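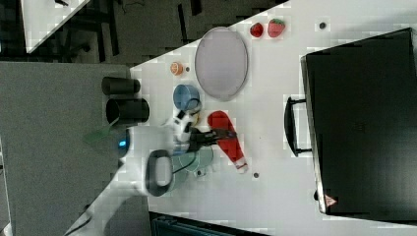 A white robot arm with a two-fingered gripper over a tabletop set with toy fruit, a plate, a cup and a spatula.

Equipment budgeting for tabletop robotics

Equipment budgeting for tabletop robotics is the planning of purchases for a workspace in which a robot arm handles small objects on a table. It covers the arm and gripper, the table, computing, safety items, spare parts and the objects to be handled. The term is mostly used by teaching laboratories and small development groups, where a single order may use up most of a year's equipment money.

Scope

Budgets are commonly split into capital items and consumables. The arm, its controller and the table are capital items. Gripper fingertips, cables, tape and props are consumables, although some buyers put the first set of each under capital so that the cell can be used on delivery. Staff time is often left out, and this is the most frequent cause of a plan running over.

Props

Household tasks are usually practised with ordinary or toy items: plates, cups, cooking utensils, containers and imitation fruit. Toy fruit does not spoil and keeps its shape, while real crockery gives a better idea of weight. Props cost little, but matching replacements can be hard to find later. The Povach planning sheet allows 200 pieces for the first year of a single cell and asks for duplicates of anything used in a repeated test.

Table and floor space

The table has to be stiff enough for the arm to start and stop without shaking it. Holes in the top, for mounting or for cables, are best agreed before ordering - drilling afterwards may void the supplier's guarantee. Room is also needed for carrying cases, which tend to end up on the work surface where no shelf has been planned.

Buying and leasing

Outright purchase suits groups that expect to keep a cell for at least 3 years. Leasing spreads the cost but normally excludes grippers. Volell, a leasing firm, charges for a gripper separately and requires its return with the original fingertips. Cinent sells arm and gripper together, with delivery quoted apart.

Example of a plan

The Bitar teaching workshop published a plan for one cell listing 103 lines, from the arm down to cable ties. Props came to 778 pounds, including spares. A second order was set for February, after the first term of use, and was limited to worn parts.

See also

Robot end effector
Total cost of ownership
Workcell

Page last edited 12/7/25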